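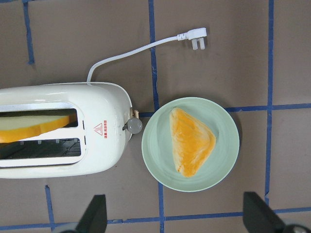

White two-slot toaster with a slice of bread in one slot.

Sinthorpe Community Hall Users' Group
Minutes of meeting, January 4, 2023

Chair: Cyprian Sowa
Minutes: Zbigniew Zawadzka
Apologies: Mrs Lazăr

1. Previous minutes
Accepted with one correction. The hire fee for the side room is $150, not $115.

2. Accounts
Balance stands at $3,469. The power bill has not come in yet. Cyprian would like to keep $3,000 aside for the roof and leave it alone until May. Agreed.

3. Kitchen
The breakfast club asked if the kitchen could be opened at 7 on Saturdays. Agreed for a trial until May. Crumb trays to be emptied before lock-up -- the Niva choir found ants again. Small appliances are to be unplugged at the wall. Zbigniew to put up a new sign by the sink.

4. Floor
Budeo quoted for sanding and resealing the main hall. The price did not cover moving the piano. Cyprian to ask for a revised quote and a second colour sample.

5. Bookings
The choir wants to swap its Thursday night with the chess club. Chess club has not replied. Held over.

6. Other business
Car park light is out again. There are 2 keys to the storeroom unaccounted for -- please check your drawers.

Meeting closed 8.40 pm.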